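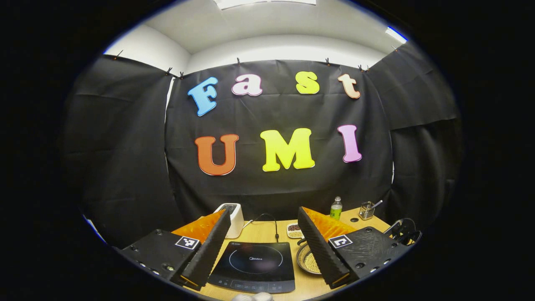

# In defence of the small cooking table

12/12/2019

Most people who ask me about cooking in a small space want to know what to buy. I would start with the table. A plain wooden top with a toaster at the back and one induction hob at the front will do nearly everything a person living alone needs, and most of what two people need.

I have cooked on this sort of arrangement since I moved to Moltham. The flat had a fitted kitchen once, but the landlord took it out when the pipes were redone and offered to put in another. I asked him for a socket and a table. He thought I was being awkward. The quote for the new units would have gone on the rent, and I had already priced a single hob, a toaster and a second-hand table at 254 pounds together.

The usual objection is that one ring is not enough. I held that view myself until November of the first year, when I wrote down what I cooked. I made 70 hot meals that month, counting breakfasts, and wanted a second ring for only a handful of them. Rice can sit with its lid on while the vegetables are done. Soup needs one pan. Beans need one pan and a long time, and they don't care what else is happening.

Beans and grain are where the small table is at its best. I measure them into a dish before I turn anything on, and the dish sits to the right of the hob, where my hand goes for it. A second lot waits in a metal pan beside it. Dried goods are cheap, they keep, and they need no fridge. People with large kitchens tend to own a lot of them and cook very few.

The flat glass top matters more than I expected. It wipes clean in one go, and there are no pan supports to lift out and scrub. My neighbour's old Woltus cooker has four rings and takes her half an hour on a bad day.

Leads are the weak point. A toaster cord lying across the table will find its way under whatever you are chopping, and a hob should not share a cheap extension with anything. The Mikkelsen catalogue has a cable tray for 161 pounds, and I think that is a silly price for a strip of metal. Put the toaster on the socket side and unplug it after breakfast.

I don't say everyone should live like this. A family of five would be miserable. But new flats are still being sold with a full run of cupboards and four rings in a room too narrow to open the oven door. I would take the table and have the floor back.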